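Kustcombe Toy and Textile Library: where we've got to since spring

Hello again from the back room at Kustcombe! Longer than the last one, sorry, there's a lot to get through.

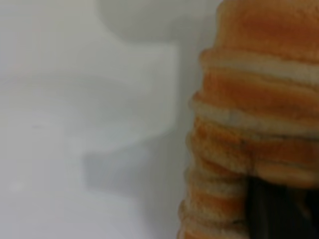 Lending

We made 488 loans between the start of April and the end of August. The target you and I agreed on was 480, so we squeaked past it, and I'll admit I checked the ledger twice before writing that down. July was the busy month. May was dreadful (the road was dug up outside and you had to park by the church and walk) and I did wonder for a while if we'd get anywhere near.

Soft toys still go out more than anything else. Puzzles come second, and then the dress-up boxes, which I nearly left out of the original application. Glad I didn't! Families keep them the full three weeks and then ask to renew.

The move to Plarkora

You'll remember we were running the whole thing off a paper ledger and one very tired spreadsheet. We now have Plarkora set up on the front desk laptop and every item that goes out gets scanned. Getting the labels onto fabric was the hard part. Iron-on ones peeled at the corners after a couple of washes, so we've gone over to sewn loops with a little tag, and those are holding up fine so far. It's slower, but I can do a fair number in an evening with the radio on.

We've still got the bottom shelves to tag. I had hoped to be finished by now and I'm not. I'd say end of October, if the sewing machine behaves.

Washing and repairs

The second-hand washer from Grinen arrived in June and it's been great. Before that I was taking bags home in my car, and my own towels were starting to feel neglected. Everything washable now gets done on site between loans, and the drying rack lives in the hallway, where people bump into it.

The mending afternoons are going well too. We've run 12 of them and there's a regular crowd now, mostly grandparents plus a few teenagers who came for the cookies and stayed to learn ladder stitch. Seams and eyes are the usual jobs. Zippers we still send out.

Money

We had $1,000 set aside for storage and we've spent all of it on the shelving from Saragih. It's good solid stuff and it went up in a weekend. Delivery wasn't included, which I'd missed on the quote, so I covered that out of the loan fees. The receipt is in the folder with the others. Nothing else has gone over. The line for printing is hardly touched, and I'd like to ask if we could move what's left of it over to thread, stuffing and replacement tags. Let me know if you need that request on a proper form.

Things that haven't worked

The Saturday story hour never got going. We tried mornings, then we tried after lunch, and most weeks it was two families and me. I've stopped it for now and would sooner put the time into the mending afternoons. Late returns are still a pain as well. Plarkora can send reminders by text but I haven't got that part switched on yet, I keep getting stuck on the settings page.

Up next

Finish the tagging, get the reminders working, and do a big sort of the donations before the holidays, when we always get swamped. I'd also like to open one evening a week for parents who work days. Two people have offered to help cover it and we'll try it out in November.

Come by any time if you want to see the shelves. Mid-morning is best, the kettle's usually on by ten.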